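What I learned about robot safety from a table full of plastic bowls

Project report by Felicidad Maglaya, second year, practical robotics module
Supervisor: Marina Liapis
Handed in 18 July 2026

Why I picked this

When Marina put the list of project titles up, most people went straight for the ones with "learning" or "vision" in the name. I picked the one called "House rules for shared arm work", mainly because I'd already been told off twice for leaving my mug on the wrong side of the tape. I thought it would be an easy one, a bit of reading and then a nice tidy list. It was a lot more work than that, and I ended up enjoying it much more than I expected to!

The job was to take the lab's old rule sheet, find out which rules people really follow, and write a new one that fits on one side of paper. The old sheet came from the Gandby workshop, where the arms used to live before the move to Plokenden. It was written for a different room with a proper cage, and you can tell. It talks about a gate we don't have and a lamp that I never found.

I worked on it with Thanasis Alexiou, who did the force readings, and Antigoni Stefanou, who runs the tableware sessions and let me get in the way for most of June.

The task we looked at

Tableware is the bread and butter of our lab at the moment. Plastic bowls and cups go out on a cloth-covered table, and the arm has to pick them up and move them. Sometimes a person guides the arm and sometimes it runs on its own. It all sounds very harmless, and I think that's where the trouble starts. Plastic cups don't look like a hazard, so people lean in.
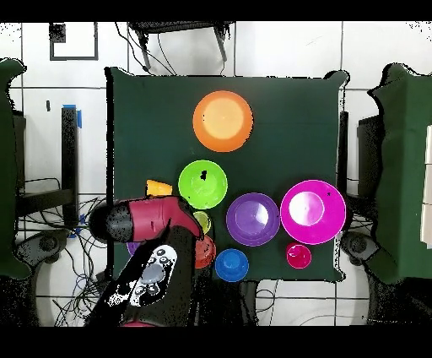
I sat in on sessions with a notebook and wrote down every time somebody did something the old sheet said not to do. Antigoni's operators knew I was there and knew why (I'd asked each of them first, and Marina had signed the form). I didn't write down names. Over the month I watched 288 runs, where a run means one go at moving one thing, starting with the operator saying "ready" and ending with the arm back at rest.

I had a column for each rule, plus a messy one at the end for things that seemed wrong to me but weren't on the sheet at all. By the second week the messy column was the longest, so I started a fresh notebook just for that.

What people really did

The biggest one by miles was reaching in. A cup goes over, and the natural thing is to stick your hand out and stand it up again. The old rule says the arm must be switched off fully before anyone touches the table. Switching off fully means a restart, and a restart is slow and boring, so people didn't do it. They waited until the arm looked still and then nipped in. I did it myself on my very first day helping, so I can't be too grand about it.

The trouble is that "looks still" and "is stopped" are very different things. An arm that's waiting for its next command looks exactly like one that's been paused. Thanasis got quite heated about this one, and he was right to.

The second was talking. With two people at the table, each one thought the other was watching the arm. Michalis Sotiropoulos, who was our outside reader from Karamanlidis, had warned me to look out for this and I'd sort of nodded and forgotten. Then I saw it happen three sessions in a row. Once, both operators were looking at the same laptop while the arm was still moving. Nothing was hit, but it made me go a bit cold.

The third was speed. The sheet gives one speed for everything, and operators found it painfully slow for the long moves over open cloth and a bit too quick close to the bowls. So they'd turn it up for the first part and forget to turn it down again.
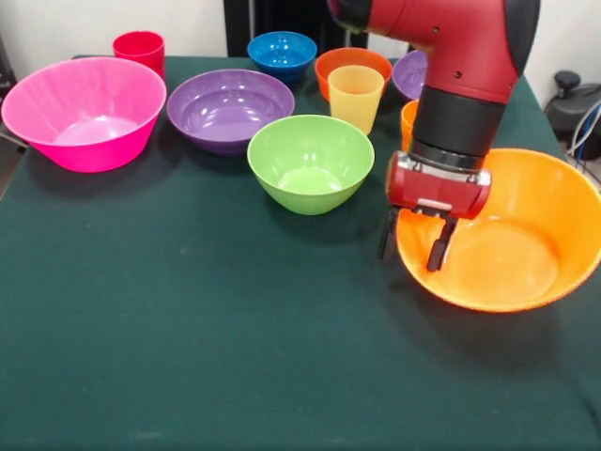

Rims were the other thing that kept coming up. If the fingers come down a little off, one of them can press on the edge of a bowl and the whole thing flips or gets pushed down into the cloth. For the bowl that's no drama. For a hand that happens to be steadying the bowl it would be horrid, because the hand is now between a hard edge and something that doesn't know it's there. The old sheet never mentions holding objects still for the arm. I suppose it never came up in a cage.

The bit with numbers

I promised Thanasis I'd put this in properly. He set up the Druveletti force pad (it belongs to the teaching store and you have to book it a week ahead) and let the closing fingers press on it at different settings. He took 599 readings in all, which he says is too few and I say is plenty for a second-year report.

We needed a stop threshold, so that the arm gives up when it meets something it shouldn't. Marina's advice was to pick a value low enough that you'd be happy to have it tested on your own finger, and then see if the task still works. We ended up recommending 5 newtons for the approach, when the fingers are open and nothing should be touching them anyway. Once they're closing on a bowl the limit can go higher, but only if all hands are behind the tape.

I want to be clear that this is a house rule for one arm and one sort of task. We did read parts of the published standards for robots working near people, and they're far more careful than we are about which part of the body gets touched and for how long. I found them hard going. Michalis sat with me for an afternoon and helped me work out which sections applied to us. If you're doing a project like this, get somebody to do that with you early on. I left it until the middle and had to rewrite my whole second chapter.

The new sheet

It went through four drafts. The first was over 200 lines long, and Antigoni handed it back to me without reading past the top. Fair enough. What we have now is this:

Say "ready" out loud before a run and wait for an answer.
One person watches the arm. That person does no other job until the run ends.
To touch the table, press pause, check the light on the control box, say "paused", then reach.
Never hold an object still for the arm. If it tips over, let it tip.
Slow speed near objects. The program sets it and you don't change it by hand.
If you're not sure whether it's stopped, it isn't.
Mugs, phones and sleeves stay behind the tape.

The pause rule is the one I'm proudest of, and it's also the one we argued about most. Thanasis wanted to keep the full switch-off. Antigoni said that a rule people skip is worse than a softer one they'll stick to. In the end Marina asked us to try the pause version for a week – with me watching – and count the times anyone reached in without saying the word. It happened twice, both on the first morning, and both times the other operator spoke up before I'd even got my pen out.

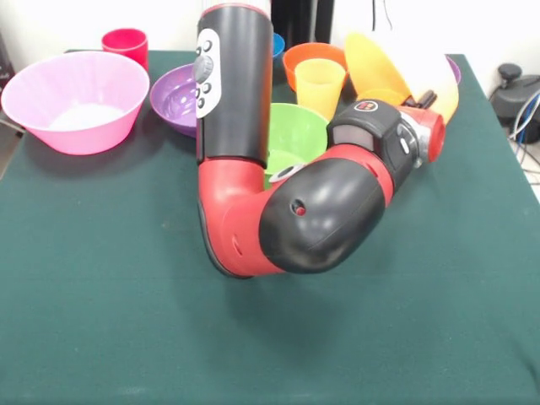

Figure 3. Tableware session, with the gripper reaching towards the plates at the back of the table.

Things I'd do differently

I should have watched the setting-up and clearing-away as well as the runs. People relax when they think the real work hasn't started yet, and I've a feeling that half of the interesting stuff was going on while I was still sharpening my pencil. Clearing away especially, when it's nearly lunch.

I'd also ask more people. Everyone I watched had been trained by Antigoni, so they all had her good habits (and one or two of her bad ones, sorry Antigoni). A group from another lab might break completely different rules.

And I never sorted out the speed question properly. The program now slows the arm down near the bowls, but "near" is a number that I chose by eye one afternoon, and Thanasis has already told me what he thinks of that. He's going to measure it with the force pad when the booking comes through, and the sheet has a gap left in it for his figure.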